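May 2, 2019

I spent the whole evening on the replay tool again, and now I can finally write down what was wrong with it. It is a small program I call Flondent. It takes a recorded log from the gripper, lines up the camera images with the finger width, and lets me step through them together.

The problem was time. Since January the width signal came 3 images too late, and I was sure my filter was guilty. I rewrote the filter twice. The plots looked nicer and the delay stayed exactly the same.

Then I read the raw log of one long run line by line, 3644 images in it, and I saw that the reader was sorting messages by the time they arrived on disk. The time they were measured was in the header, and my code threw it away. The fix is one line in the Bogale reader. I felt a little stupid, but also very happy.

After this I trained the segmentation part again, the one that must separate cloth from table. With the wrong timing, many of my "fingers closed" labels were put on images where the fingers were still open. I removed 597 of them and kept 2857. Training takes one night on my old computer, so I do not try many settings.

Cloth is still the hard case for me. An edge of a towel and a fold of a towel look nearly the same to the network, and a printed line makes it worse - it likes to follow the line and forget the real border.

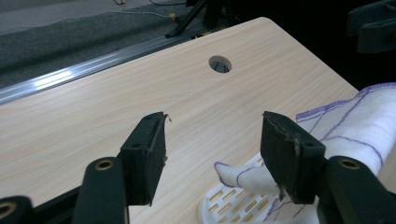
For the planner I want to keep things simple. It gets a mask and a list of possible grasp points, and it drops every point too close to the mask border. The distance is a fixed number in the config file, which I know is ugly. A colleague from the Plistavdale meetup told me to learn it from data, but first I want one full week without changing the log format.

Next job is the export to Balamon, where the colour channels still come out in the wrong order.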